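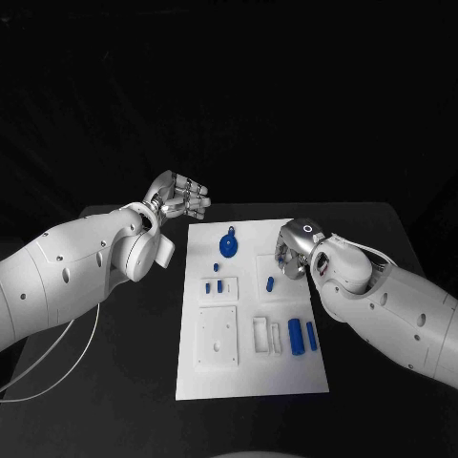 Revised Assembly Board Enters the Lending Collection

The Verkero Center for Practical Skills has completed its revision of the Bamis assembly board and will make the new version available to member schools, training workshops and rehabilitation departments from the start of the coming term. The revision was carried out at the Center's fixtures workshop in Holst under the direction of Bent Thoroddsen, Head of Teaching Materials. Ásdís Steinarsdóttir, Loans Officer, is responsible for distribution.

The Bamis board has been part of the lending collection for many years. It is a flat white board on which small white fixtures are set out, with blue parts to be picked up, turned, seated and removed. Instructors use it to teach careful handling of small components and to observe how a learner plans the order of a task. The Center has recorded 1,371 loans of the earlier version. The return slips that came back with those loans formed the basis of the present work.

Three matters came up repeatedly in the slips. Borrowers reported that the shortest pegs were easily lost. They asked for a clearer difference in color between the fixtures and the parts that belong in them. They also asked that the larger round parts be easier to lift by members who have difficulty with a flat grip. The workshop has addressed the second and third points in full. The first has been dealt with in part, by including spare pegs in each case and by a change in the packing instructions.

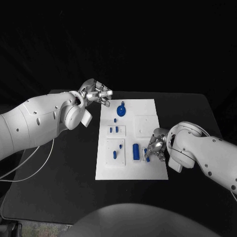 HOLST, August

Final layouts for the revised board were agreed at the workshop this month. Fixtures remain white, as before, and all loose parts are now blue. The same white is used for the board itself, so that the learner's attention goes to the parts to be handled.

Pegs are supplied in more than one height. In some layouts two pegs stand side by side on a small square plate; in others a taller peg and a shorter one share a rectangular plate, and the learner must work around the first to reach the second. A peg may also be placed directly on the board, away from any plate. Instructors have found this a useful opening exercise, as there is nothing beside the peg to guide the hand.

A larger square plate may be left empty at the start of an exercise. Learners often ask whether a part is missing. The revised instructor's booklet recommends that the question be answered plainly before work begins, and that learners be told which plates will be used and which will not.

The bell-shaped part, with its wide round base and small loop at the top, is placed toward the back of the board in the standard layout. It should be introduced once the pegs have been mastered. The wide base makes it steady when set down, but it takes up more room than newer learners expect, and smaller pegs nearby are easily knocked over.

Borrowers are asked to set the board on a plain, dark surface wherever one is available. The blue parts can be found quickly against the white board, and the edges of the board itself show clearly against a dark table. A patterned cloth is not suitable. Please also allow generous clear space in front of the board and to both sides, so that parts may be laid down without crowding the layout.

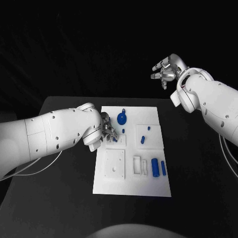 Gear-shaped part at the back of the board, with a small peg in front of it.

The toothed disk belongs to the same group as the bell-shaped part and is handled in a similar way, by the small projection at its upper side. The two may be exchanged between sessions without altering the remainder of the layout. Instructors who wish to keep a record of progress will find a scoring sheet in the booklet, marked out of 100, with separate columns for order of work, placement and care of parts. The suggested length of a session is 30 minutes, including setting out and clearing away. The Center does not recommend timing individual placements during the first sessions. 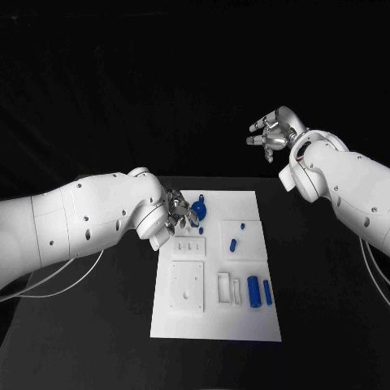 HOLST, August

Loan arrangements for the coming term are as follows.

Member institutions may borrow up to 3 boards at one time. Each board is issued with its fixtures, its loose parts, the instructor's booklet and a packing card. Requests should be sent to Ásdís Steinarsdóttir at the Loans Office and should state the name of the person who will be in charge of the set. Sets are carried by Fallura, the Center's delivery contractor, and the cost of the outward journey is met by the Center. Borrowers pay for the return.

Before a set goes back, parts should be checked against the packing card. Round disk-shaped parts are to be packed separately from the pegs – the knobs and loops on top have been damaged in the past when the two were placed in one compartment. Missing pegs should be noted on the return slip. No charge is made for a first replacement.

Institutions that still hold the earlier version may keep it until the end of their present loan. Parts from the two versions should not be mixed, as the plates differ slightly in fit. Spare parts for the earlier version will continue to be supplied while stocks last.

Questions about layouts and teaching use may be addressed to Bent Thoroddsen at the Holst workshop. The Loans Office is open for telephone inquiries until 3:30 p.m.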